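Ticket 659 - kitchen Wi-Fi drops, upstairs is fine
Opened Mon 18 May, status: closed (see the end)

Okay, writing this one up properly, because last time I fixed the network by poking at it and then couldn't remember what I'd poked. If you're reading this on the house wiki and your internet is out right now, skip down to "What fixed it" and come back for the story later.

**Symptom.** Anything within a few steps of the kitchen table loses Wi-Fi for a minute or two, then comes back by itself. Phones, the old laptop, the little radio on the windowsill. The signal bars stay full the whole time! It's just that nothing loads. Upstairs and in the front room it's perfect, and it was perfect in the kitchen too until we moved the second access point over from the Brutdale apartment.

**Gear.** One Ikberg router in the hall closet (the modem is on the shelf under it), one Ikberg access point on top of the kitchen cupboards, and a flat network cable between them that runs along the baseboard. Service is from Esulden, the 400 plan.

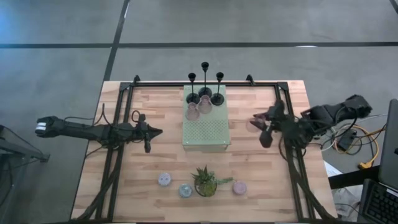

**Category: Home network / Wireless**

**First try: turn everything off and on.** I know, I know. Modem first, wait for its lights to settle, then the router, then the access point. Everything came up green and I felt very clever for most of an afternoon. Then it dropped again in the middle of a video call, so no.

**Second try: blame Esulden.** I plugged the laptop straight into the modem with a short cable and ran their speed page. 271 down, which isn't what we pay for but is plenty for a kitchen. I left a ping running over lunch and it didn't lose a single reply. So the line itself was fine, and I'm glad I checked before sitting on hold with them. (The missing speed is its own ticket. I'll get to it in June.)

**Third try: channels.** Both boxes were set to "auto" on the 2.4 band, and both had picked channel 11. So had one of the neighbors, going by the scanner app. I moved the kitchen one to channel 1 and left the hall one where it was. This helped, kind of? Pages loaded faster but the drops kept coming. I've left it this way anyhow, it's a better setup.

**Fourth try: the log.** Should've been my first try. The Ikberg admin page has a log tab hidden under Advanced, and every drop had the same two lines next to it:

`wan: address lease renewed`
`lan: duplicate gateway detected`

The second line made me sit up. There's supposed to be one gateway in the house, the router in the closet. But the access point used to BE the router over in Brutdale, and when I brought it here I switched on "bridge mode" in the phone app and never looked at it again. I pulled up its own settings page and there it was - bridge mode off, address server on, happily handing out addresses to whoever asked it first. A phone in the kitchen would get its directions from the wrong box, wander off to a gateway that went nowhere, give up after a while and ask again. Full bars, no internet.

My best guess is that the setting got lost in the firmware update. The app still showed bridge mode as on, so don't trust the app. Look at the page on the box.

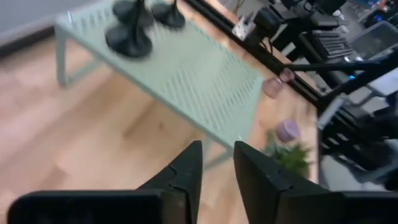 ## What fixed it

1. Unplug the network cable from the kitchen access point, so it's only talking to itself.
2. Join its Wi-Fi with the laptop and open its settings page. The address and password are on the card taped inside the closet door.
3. Go to Advanced, then Operation Mode, and pick "Access Point." Save. It'll restart and take its sweet time.
4. Plug the cable back in. Use the port marked LAN, the other one is fussy on this model.
5. Open the router's page in the closet and check that the access point shows up in the device list with an address from the router.
6. Turn Wi-Fi off and on again on each phone so it asks for a new address. The radio had to be unplugged at the wall, it has no menu for this.

I also swapped the flat cable for a Poirier one I had in the drawer. The old one had a kink where it goes around the door frame. I can't say it was causing anything, but it had been bugging me for ages.

**Since then:** ping from the kitchen ran overnight with no drops, and the duplicate gateway line hasn't come back in the log. Closing this one.

**Still to do**

- turn off automatic firmware updates on the access point (or at least check the mode after each one)
- put the channel numbers on the card in the closet
- open the ticket with Esulden about the speed
- find out why the printer shows up twice in the device list, which could be nothing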